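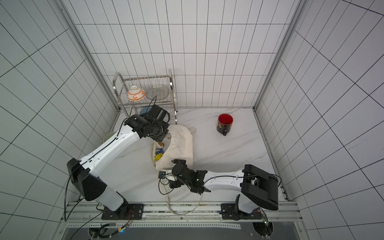 Ticket 514
Product: Losum dish rack, two-tier, stainless
Raised by: Kausar Bangash
Assigned: Callum Ogilvie, Wekano kitchen support
Status: open, waiting on part

Reported problem
Bowls won't stay put. Stand them in the slots and they roll over on their side, water sits in the curve, still there next morning. Also rack wobbles when anything is taken off the top. Also mug won't go anywhere on it at all. Worktop is 600 deep, rack is in the back left corner.

Kausar, first message
Hi, bought this from Lashari in the autumn, liked the look of it, no complaints about the finish. But the bowls. The white one with the orange pattern goes on the top tier and every time I come back it's lying over. Plates are fine. Is there a bit missing from the box? There was a bag of little feet and one went down the back of the cooker before I'd counted them so that may be on me.

Callum, reply
Thanks Kausar. Nothing missing bowl-wise, the Losum comes with slots on both tiers and no bowl insert. Slots are set for plates up to 200 across. Deep bowls will lean. Can you try
- rim facing down and forward, not sideways
- deepest bowls on lower tier
- check all the feet are on, press each one till it clicks
- push down on each corner of the top tier in turn, tell me which one moves
Also where does the mug go at the moment?

Kausar
Mug just stands out on the worktop by itself. The black one, red inside. It's Atif's so it doesn't go in a cupboard, don't ask. Will try the rest tonight.

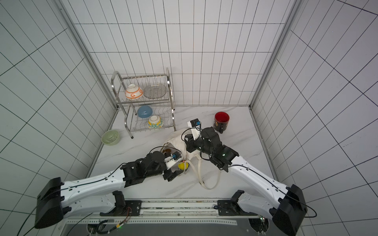 Tried it. Light blue bowl and the one with the yellow and green band are both on the bottom now. Better but they still tip. Pale green one I've given up on and it lives on the worktop, left of the rack. Back left corner of the top is the one that moves. Feet all on except the one behind the cooker obvs.

Callum
Right, back left is the missing foot then. Rack is sitting low on that side so everything in it wants to roll that way. Sending a pack of feet. In the meantime fold a bit of card and put it under that leg. Not kitchen roll, it goes to mush.
Bowl question passed to Uzma Hayat in product, she did the slot spacing.

Uzma, internal note (copied to customer with ok)
Known thing. Spacing on the Losum is tight, came over from the Rutska plate rack. Small bowls fall between two slots and lie down. Workaround is to skip a slot, so one edge in slot one and other edge in slot three. Works for shallow bowls. Does not work for anything with a tall foot ring. There is a clip-on bowl rail, fits the lower tier only, was sold seperately, I think we still have 2 in returns.

Kausar
Skipping a slot worked for the blue one! Not the orange one. Card under the leg has helped a lot. New problem though. Shopping bags get put down right next to the rack, and the handles are long. Yesterday a handle went round the side frame and when Atif lifted the bag the whole lot came forward. Nothing broken. Is the rack meant to be that light?
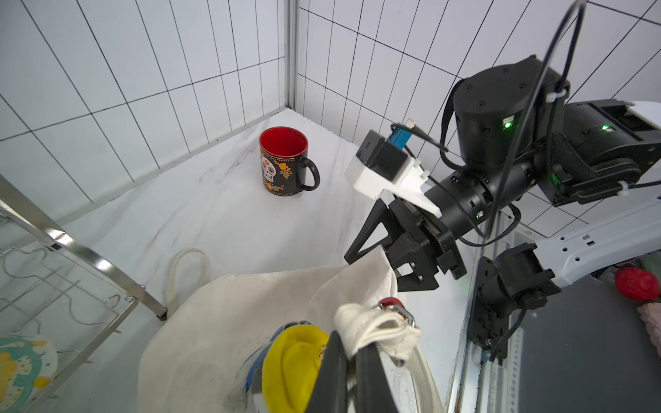
Callum
It is on the light side, yes. Full of plates it stays where it is, half empty it will slide if something pulls on it. No fixings on this model, so really it comes down to keeping straps off it. Hook on the side of a cupboard for the bags if you have a free one? And keep the mug well over on the other side so it isn't first in line if the rack moves again.

Kausar
Have told him. Hook is going up at the weekend, allegedly. Mug stays on the right.

Yaroslav Tkachuk, warehouse
Feet pack gone out. Bowl rail found, one good, one bent, sending the good one. Box says Rutska on it, ignore, same part.

Kausar
Feet arived, rail not yet. Four corners solid now, no wobble. Card in the bin. Will write when the rail comes.
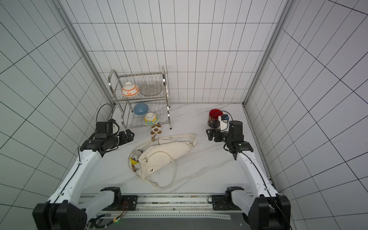 Last edited by C. Ogilvie, December, 16:40

Rail still in transit, Yaroslav chasing the courier. Orange bowl left on its side on the top tier until then, customer happy to tip the water out by hand. When rail turns up: lower tier, clip from the front, hooks facing down, move the orange bowl to it. Uzma wants to know if it fits round the foot ring.

Keep open.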